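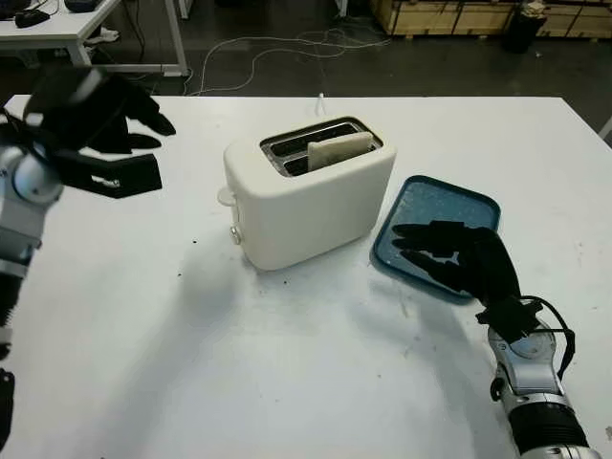

I've been selling small computers from this page for long enough to know what people ask first, and it's always the fan. The Tralldale hasn't got one. It's a fanless mini PC, a sealed metal box with fins along the top, and it has no moving parts in it anywhere. People hear "desktop computer" and picture a tower under the desk humming away, so I usually tell them to think of something more like a kitchen appliance, the sort of thing that sits on a white table like that cream toaster with the one slice of bread standing in it and just gets left there. The Tralldale is smaller than most toasters, mind you, and you won't be putting crumbs in it (please don't put crumbs in it).

I use one myself, every day. It runs the shop's email, the stock list, far too many browser tabs and whatever I'm listening to, and it does all that without a sound. The first week I had it I kept checking the light on the front to see whether it was on!

What's inside

Processor: four-core, low power, soldered to the board
Memory: 16 GB, fitted as a pair of sticks you can get at
Storage: 2 TB solid state drive
Wireless: built in, with two stubby aerials on the back
Operating system: your choice, or none at all if you'd like to put your own on

The memory and the drive both come out if you undo the four screws underneath. I mention this because plenty of small machines have everything glued down these days, and I won't stock those. If you want a bigger drive in a couple of years, buy one, swap it over and carry on. The screwdriver is in the box.

Ports

Front: two USB, one headphone socket, power button
Back: four USB, two HDMI, one network socket, power in

Both HDMI sockets work at once, so you can run a pair of screens off it. I do, and I'd struggle to go back. There's no card reader, which annoyed me at first (I take a lot of photos for the listings) but a cheap plug-in one lives in the front USB now and I've stopped grumbling.

How warm does it get?

Warm. That's how a fanless machine works, the case is the cooler, so the heat comes out through the fins and you can feel it with your hand. On an ordinary day of typing and browsing mine is about as warm as a mug of tea you've forgotten. If I set it converting video for an hour it gets properly hot on top and slows itself down a bit to cope, and it takes longer than a big desktop would. Give it some air, don't stack post on it, and don't shut it in a drawer. I've had one customer do the drawer thing. It survived, but it wasn't quick.

Who I'd sell it to, and who I wouldn't

It's lovely for office work, school work, watching films, running a till or sitting behind a television. It's very good in a bedroom or a studio where you'd hear a fan. It's not a games machine, and if you edit long videos for a living you want the Achterberg, which is bigger, has a slow quiet fan and costs rather more. I'm happy to talk you out of either one if you write and tell me what you do all day.

Fixing it to things

The Skiltetti bracket bolts the Tralldale to the back of most monitors, so it disappears completely. It comes with two lengths of screw, and you'll want the short ones for anything slim. One small moan: with the bracket on, the power button ends up facing the floor, so have a feel for where it is before you push the desk back to the wall.

If you'd sooner have it on the desk, it stands flat on rubber feet or upright in the Brirkus stand. Upright runs a touch cooler in my experience. The stand is sold separately, and yes, I think it should come in the box as well. I've asked.

In the box

The computer, a power supply with a UK plug, one HDMI cable, the screwdriver and a folded sheet of instructions in very small print. There's no keyboard, mouse or screen.

Delivery and returns

I pack everything myself and post orders that come in before 2 in the afternoon the same day, if it's a working day. The last batch went quicker than I'd planned for and the next one is due in April, so if the button says "tell me when" leave your email and I'll write once, when they land. If you don't get on with it, send it back within 16 days with the screwdriver and the cable and I'll refund the lot, minus your postage.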